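Plondon Chores Trial: progress report to Le Roux
Prepared by Samira Matar, Nov 7, 2021

The question you asked us in the spring was whether an arm of the kind already on sale could take over small jobs in a home or on a shop floor: putting a table together, clearing a shelf, refilling a rack. The short reply is that it can do parts of them, slowly, when everything is laid out in advance.

We have now logged 3902 attempts, nearly 1000 of them since the last report. The Trondcombe site has done most of the shelf work and Plondon the assembly.
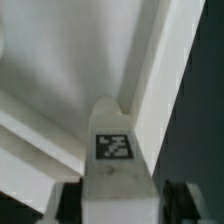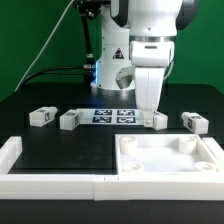
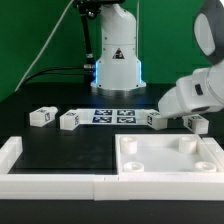 Assembly remains the harder half of the programme. A person putting up a flat-pack table picks a part out of a heap, turns it over and feels when it seats. Our software, Vultari, still needs a printed square marker on each part before it will plan a pick. The four white blocks laid out across the black table all carry them, and so does the board lying between the blocks. No household is going to put stickers on its furniture, so reading parts without markers is the main item for the next period. Vultari managed it with two part shapes in October, under steady light only.

Shelf work is further on. Boxed goods are handled well enough that a shop could use the arm overnight if a member of staff set it up. Bags and anything soft are still dropped too often.

Spending is within budget. We ask for 14 more days of bench time in December and will send the full figures with that request.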